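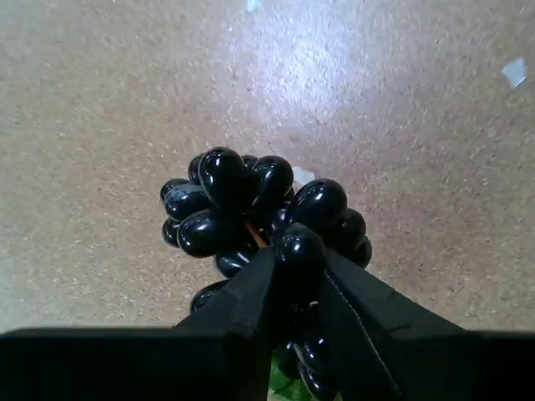 4 March 2022
Flakero project, manipulation notebook
Subject: demonstration gathering, plastic fruit set

Purpose of the session. To extend the Flakero training set with grasps of objects that have an uneven outline and a strongly reflective surface. The earlier material, gathered in September, consisted almost entirely of boxes, tins and plain cups, and the model trained on it performs poorly on anything with a shine.

Objects. The black grapes were used throughout. The pear and the lemon from the same set are reserved for the next session and should not be mixed into this batch.

Procedure. Each demonstration begins with the gripper open and clear of the object and ends with the object released. The operator closes on the bunch, lifts, holds for 4 seconds and sets it down at a new spot. The bunch is to be turned by hand between demonstrations so that the stem does not always point the same way. Recording is started and stopped by the operator with the foot switch. Failed grasps are kept and labelled as failures – they are not to be deleted at the bench, whatever the reason for the failure.

Record of work. The target for the batch was 380 demonstrations. At the close of the session 144 had been saved and checked against the log. The shortfall is due in part to the Prodia recorder, which stopped writing during the second block and had to be restarted. The block was repeated in full and the incomplete files were moved to the holding folder. They carry the same numbers as the repeated ones, so care is needed when copying.

Observations.

Grasps taken low on the bunch, towards the leaf, were judged the steadiest. When the fingers close higher up, the berries shift against one another and the bunch tends to roll as it leaves the floor. Both kinds should be present in the set, but the label must state which was intended. The present label form has no field for this and the remark has been entered under "notes" for the time being.

Overhead glare on the floor remains a matter of concern. In the wrist view it appears as a pale patch of much the same brightness as the highlights on the berries, and the Soomro segmentation tool twice joined the two into a single region. It was decided to leave the lighting unchanged for this batch, as the conditions at the Fanis site are expected to be no better. A comparison block of 25 demonstrations with the blind lowered is proposed.

Operators differ noticeably in speed. The slower demonstrations contain long pauses before closing, and the model may learn to pause as well. Trimming has been considered and is not recommended until the first training run has been examined. The original timing should be preserved in any case.

Outstanding.

Add a grasp height field to the label form.
Replace the foot switch cable, which is worn near the plug.
Confirm with Fanis whether released objects must land upright or whether any resting position is acceptable.
Resume at demonstration 145, same objects, same lighting.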